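Josus TV: Frequently Asked Questions

What is Josus?
Josus is a streaming service from Cevside. With one subscription you can watch live channels, films and series on your TV, phone or computer.

Do I need a special box?
No, if your TV is a newer model with an app store. For older TVs we offer the small Yau box, which you connect by HDMI cable.

How many people can watch at the same time?
You can watch on 3 screens at once. In one account it is possible to register 6 devices. To remove a device, open Settings, then My Devices.
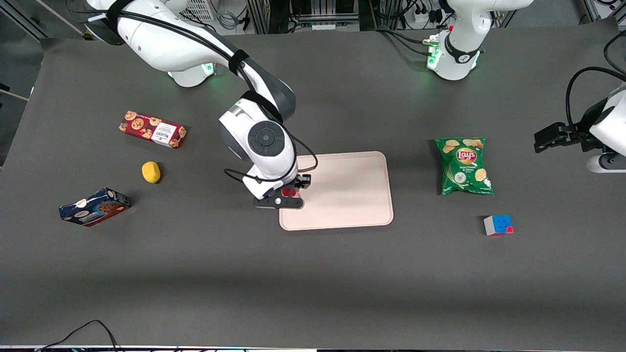
Robot arm over a beige tray

How long are recordings kept?
We keep every recording for 90 days. After this time it is deleted and we cannot bring it back. Some channels do not permit recording, and for these the red button is not shown.

Is Skadorik Sport included?
Skadorik Sport is an extra package. You can add it or cancel it every month from your account page.

Can I use Josus when I travel?
Yes, in 26 countries. Please note that some live channels are available only at home because of the rights.

The picture stops often. What can I do?
Please restart the app first. If it does not help, choose a lower picture quality in Settings or connect the TV to your router by cable.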